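Okay, so I have been promising a thread about my commute for months, and a stormy week seems like the right time to finally sit down and write it (with tea, and with both socks drying on the radiator).

For anyone new: I ride out to Renanton on the long straight path across the fields, and I have done it since August. The ride is 18 minutes on a kind day and 30 when the wind is in my face, and out there the wind has nothing whatsoever to bump into before it gets to you.
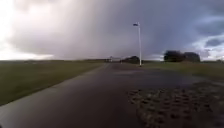
I used to be a person who checked the forecast, saw a little cloud with drops under it, and took the bus. The 107 is a perfectly good bus! But I'd sit there with my forehead on the window and feel like I was missing something, and after a few weeks of that I bought a decent rain jacket and decided I'd just go.

The jacket is a Vernix, secondhand, a size too big, and I love it more than is reasonable. The sleeves come down over my knuckles, so on cold mornings I can skip gloves. Rain pants I have never made peace with. I own a pair. They live in the bottom of my bag and come out when things get truly biblical.

What surprised me most is how much sky you get. I grew up among hills, where the weather sort of drops on your head without asking. On the flat you can watch a shower hanging over somebody else's fields for ages, and you find yourself doing sums about whether you and it are going to arrive at the same spot — I am wrong at least half the time, but I enjoy the sums. 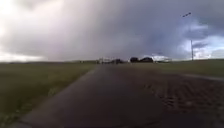
A few people asked about tires. Mine are Gretari, a little wider than the ones the bike came with, and I let a bit of air out when it's wet. Smooth asphalt is fine. Rougher or bumpy paving I take slowly and in a straight line, with no braking and no heroics, and I do my turning before or after it.

Fenders, too. Please get fenders! I went 2 whole months without them and had a stripe up my back every single day, like a very tired skunk. 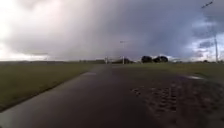 Puddles I've gone back and forth on. A shallow one on a path you know well is a pleasure and I will not be talked out of it. If I can't tell how deep it is, I go around, but I stay off the grass, which gets soft at the edges and grabs your front wheel when you least want it to.

Oh, and a dry pair of socks at work, always. Mine are in the desk drawer next to the crackers. I have also started carrying my lunch in a second bag inside the first bag, after an episode with a cheese sandwich that I'd like to keep private.

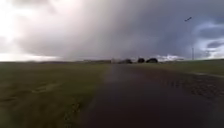 The far end always looks closer than it is. You pick out some dark little lump on the horizon and think, well, nearly there, and then you pedal and pedal and it stays a lump. I've stopped minding. I sing, mostly. It's flat and open enough that I can see anyone coming and quit before they hear me.

After work I sometimes stop at Malý for soup before heading home, and they let me hang the jacket by the heater, which is very good of them considering how much it drips. Lentil if they have it, otherwise the potato one.

So that's the commute! I'll do lights next, I have a lot of feelings about lights.

Comments

pedalandpie: The sandwich!! I use a bread bag with a knot in it, never failed me yet.

slowlane_jo: How do you find that path with a crosswind? I got pushed nearly onto the grass last week and walked the rest.

marshmallowboots: Read this on the 107 with my forehead on the window, so thanks for that.

tworainyknees: Seconding fenders. Get the long ones with a flap on the front, your shoes will stay so much drier.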